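Apr 11, 2019

So the table is finally in the kitchen and I have eaten breakfast at it for five days running, mostly standing up because I keep walking over to look at it and forgetting to sit down.

If you've been reading since January you'll remember the old one, the glass thing with the wobble. I complained about that table so much that my cousin Larasati Manurung sent me a listing for a secondhand wooden one out in Ondbridge with the message "please, for all of us." It was 89 dollars. I had the van booked before I'd even measured the doorway (it fits, barely, with the legs off and some language I won't repeat).

The color was what sold me. I grew up with dark furniture, the kind that shows every crumb and makes the whole room feel like four in the afternoon, and I wanted something pale. Our kitchen only has the one window and it faces the neighbor's wall, so anything that bounces a bit of light around is welcome! The seller had kept it under a plastic cloth for years, which explains why it came out so clean when I peeled off the sticky bits.

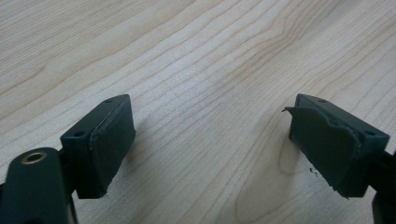

I'm a little obsessed with the grain. It runs in these long wavy lines on the diagonal, and then there's a swirl where it all bends around a darker patch, like water going around a rock. I put my coffee down next to it every morning. My husband thinks this is funny and has started calling it my spot, and last night he moved the fruit bowl on top of it just to see how long I'd last. Not long.

I don't know what kind of wood it is, so please don't write in to ask. The seller said birch, her brother said ash, and they had clearly had this argument before.

The big question now is what to do about the surface. It's smooth and pretty matte, and I'd like it to stay that way — no shiny coat, nothing that feels like a bowling alley. I bought a small tin of Mota wax and tried it on the underside first. Then I left it overnight and forgot which corner I'd done, so I had to crawl under there with a flashlight and I still couldn't tell. I'm taking that as a good sign.

Coasters are another matter. We own none. I've been using folded dish towels, and the kids have been using nothing, and I have turned into a person who says "lift your glass" in the middle of somebody else's sentence. If you have coasters you love that don't stick to the bottom of a cold cup, leave a comment. Chairs will have to wait until next month.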